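Itziar Vidal on Well Water, Old Pumps and Reading a Lab Report
Jul 15, 2025

Itziar Vidal has tested private wells in the hills outside Usetside for 10 years. Before that she taught high school chemistry. She works out of the back half of a former feed store, and the front half still has the old counter, where people drop off their bottles and fill in the form.

I asked her what most people get wrong when they collect a sample.

"They take it from the kitchen faucet with the screen still on," she said. "The screen holds all kinds of stuff. Then I get a bad number and they think the well is bad. Take the screen off, run the cold water for a few minutes, then fill the bottle. Don't rinse the bottle. There's a powder in the bacteria bottle and it's supposed to be there."

She grew up on a well herself, a shallow one her grandfather dug by hand. The family drank from it until she was in college and tested it for a class project. The nitrate was over the limit. Her father didn't believe her and had it tested again by the county, with the same result.

"He was mad for a month. Then he paid for a new well, 58 meters down, and after that he told everyone on the road to get theirs tested. I got my first customers that way, years later."

Nitrate is still the problem she sees most in the lower part of the valley, where the fields are. Higher up it is iron and manganese, which stain the laundry and make the tea taste bad. Arsenic turns up in one area near Plundby. She wouldn't tell me which road.

"People there know. I've talked to every one of those households. I'm not going to put it in an article so somebody can worry about the wrong hill."

The report she sends out is two pages. The first page has the results and the limits side by side. The second is in her own words, and she says it takes longer to write than the testing takes to do. She started adding it after a customer, Florencio Cantero, called to ask if he should move out of his house. His hardness result was high. Hardness leaves scale in the kettle and shortens the life of a water heater, but it was no reason to leave.

"He'd read the number and there was nothing next to it that meant anything to him. That was my fault. Now I write it down. Drink it, don't drink it, don't give it to a baby, call me."

I asked about home test strips. She doesn't mind them for pH and hardness. For bacteria she wants a proper sample, kept cold and brought in the same day.
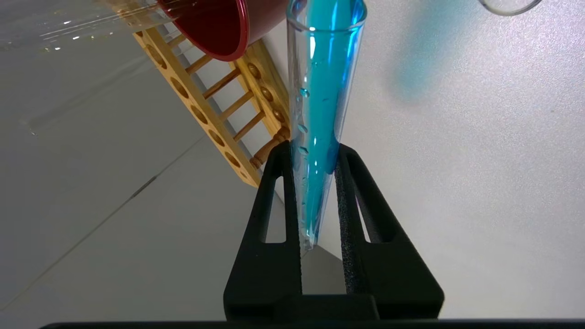
The busiest time of year is October, after the first heavy rain. Wells with a cracked cap or a poor seal take in surface water then, and the bacteria results go up. Vidal tells people to walk out and look at the cap before they spend money on anything else. Leaves piled against the casing should be cleared, and the ground should slope away from it.

"You'd be surprised how many are under a flower pot," she said. "Or the dog is tied to it."

She doesn't sell filters, and she won't recommend a brand. A salesman once offered her a cut for every name she passed along, and she asked him to leave. If a customer needs treatment, she writes down what has to be removed and how much of it, and they can take that page to any dealer they like.

Her advice for someone buying a house with a well is to ask for the driller's log, the age of the pump and the last two test results. If the seller has none of them, she would pay for a full test before signing.

"And then do it again every year. It's one bottle. Put it on the calendar with the furnace."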